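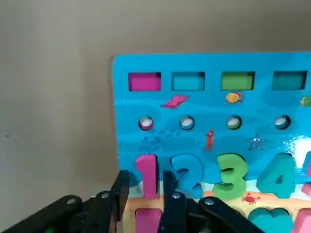

Slide 1. Wrist camera view, fingers open on either side of the 1.

Collecting examples for a two-arm policy
Speaker notes, Etbridge session, October 23, 2026

Slide 1: Opening

Leave the slide up while people sit down. Say who we are and that Huiling Ding did most of the operating and Soledad Cervantes did the review.

The talk is on how we gathered the examples. Training gets two minutes at the end. If someone asks about the model before then, say it's coming.

The task: pick a number or shape, lift it, put it where the instruction says. Some episodes go from board to table and others from table to board. We gave the project the name Postirberg and the notes still use it, so explain that early or the file names won't make sense.

Numbers for this slide: goal was 200 usable episodes. We recorded 243 to get there. Don't go into the rejected ones yet, they have their own part under slide 3.

Slide 2: Station

Two arms, one table, one view from above and one from each wrist. Point out that the operator drives both arms at once, even when only one of them has a job in that episode. The idle arm is still in the data. Early on Huiling parked it wherever it happened to stop, and the start poses were all over the place. From March we had a fixed start: both grippers over the number row, one toward each end, then begin.

Mention the cables here. They hang off the wrists and they move with the arms, so they show up in the view from above in a different place every time. We left them alone. The policy will have to deal with them when it runs, too.

Mention the brown table. The wrist cameras see it as gray or close to it, depending on exposure. We locked exposure partway through and should have done it on the first day. Episodes from before the lock are tagged and can be dropped with one filter.

Click to the station view and wait a few seconds before moving on.

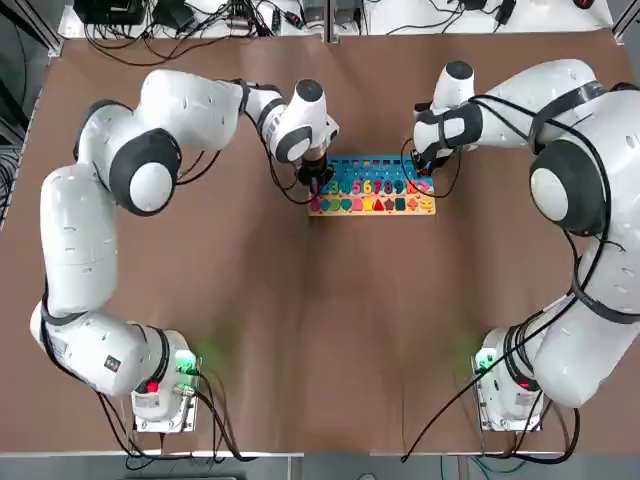
Slide 3: What counts as a good episode

Read the rules out, they're short.

Start from the start pose.
One instruction per episode, typed in before recording begins.
No hand in the workspace after the start signal.
If the piece slips and the operator recovers, keep it.
If the piece slips and the operator gives up, reject it.
End with the fingers open and clear of the piece.

The fourth rule gets questions. We threw recoveries out at first because they looked messy. Soledad pulled 22 of them back in and marked the moment of the slip in each one. She wants more of those and fewer clean ones in the next round.

Rejects were mostly rule one and rule six. People stop recording too soon. The fix was a two-second hold at the end, which Rafferty added to the recorder.

Slide 4: Spread of positions

Main point of the talk, take your time here. Pieces that start in their slots always sit at the same angle. A policy trained on those alone learns where the slot is and does poorly with a piece lying out on the table. So a loose piece gets moved and turned between episodes, and so does the board. Sometimes the board is only partly in the wrist view.

Also leave a second piece out. The instruction names one, and the other is there to be ignored. With an orange 10 near the fingers and a red block farther off, the instruction could ask for either. Ask for the far one often enough, or the policy just goes for whatever is closest.

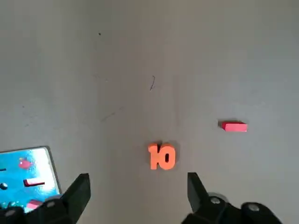 Soledad Cervantes disagreed with part of this at the dry run. She said moving the board and the piece in the same episode makes failures hard to read later, and that she would move one at a time for the first half of a collection and both for the second. Give her view as she put it. Our set mixed them from the start, and we can't separate the two effects now.

Slide 5: Training and next round

Two minutes. One policy, trained on the 200 kept episodes, all cameras. Results are on the handout, don't read them out.

Next round goes to the Hudolier station with the same rules and Soledad's ordering. Same start pose, exposure locked before anything is recorded.

Questions. Repeat each one into the microphone before answering. The handouts are by the door.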